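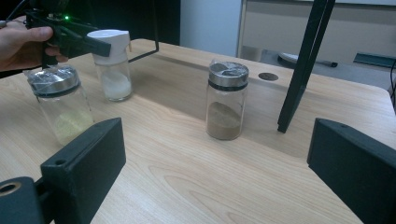 Household Storage and Kitchen Order
Unit 4: Spices, salt and other dry powders
Notes for participants, revised 1 January 2019
Course leader: Lambros Deligiannis

4.1 What we cover in this unit

In Unit 3 we spoke about the large dry goods, such as flour, rice and beans. Now we go to the small ones. They take little space, but in many kitchens they make the most disorder. Please read sections 4.2 to 4.4 before the practical hour. Section 4.6 is homework.

4.2 The jar

For this course we prefer clear glass. With glass you see the level of the powder without opening anything. Plastic is lighter and does not break so easily, but it can keep the smell of strong spices, and after some years it becomes cloudy.

A jar should be filled in one go from one packet. Do not pour new powder on top of old powder. Finish the old one first, wash the jar, and let it dry completely with the lid off. In the kitchen of the Rallis guest house, where I worked before, we left them overnight upside down on a cloth and then one more hour standing up.

4.3 The lid

There are three types which you will meet often:

Shaker lid, metal. Good for powders which you spread over food. Check how large the openings are before you buy. A fine powder comes out too fast through a wide opening.
Flip-top cap, plastic. You can open it with one hand. It is practical for salt. Clean the hinge, as grains collect there and then the cap does not close well.
Plain screw lid. The best closing of the three, but you need a spoon, and the spoon must be dry.

Some lids are sold with plastic film around them. Remove the film at home and wash the lid before the first use.

Never shake a spice directly over a steaming pot. The steam goes up into the openings and the powder becomes hard. Shake it into your palm or on a small plate.

4.4 Sorting on the table

We do not sort inside the cupboard. Everything comes out first, and we work on a table with good light.

Step 1. Clear one part of the table and wipe it.
Step 2. Put the jars down with space between them. You should be able to take any one without touching its neighbour.
Step 3. Look at the colour and the level. Pale powders are the difficult ones: salt, fine sugar, garlic powder, ground ginger. Do not guess. Smell, and when it is still not clear, read the packet.
Step 4. Make three groups: used every day, used each week, used seldom.
Step 5. Write the labels now, before anything returns to the cupboard.
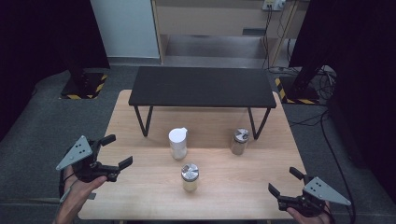 Fig. 4.1. Three containers on the table in front of a low black bench.

A low bench or rack gives you a second level. In a deep cupboard you can place the seldom used jars on the top of it, and the daily ones in front. Measure your cupboard first! The shelf in our practice kitchen at Kokside is 435 mm deep and 182 mm high, so a tall jar on top of a rack will not fit there.

4.5 Labels

Write the name and the month of opening, for example "Cumin, October". Put the label on the side of the jar. A label on the lid is a problem when two lids are exchanged after washing, and with similar metal lids this happens quickly.

4.6 Homework

Take out all spices in your own kitchen. Make a list with name, type of lid and month of opening. If you don't know the month, write a question mark. Bring the list to Shota Honda, who leads the practical hour. Maximum 30 lines, please.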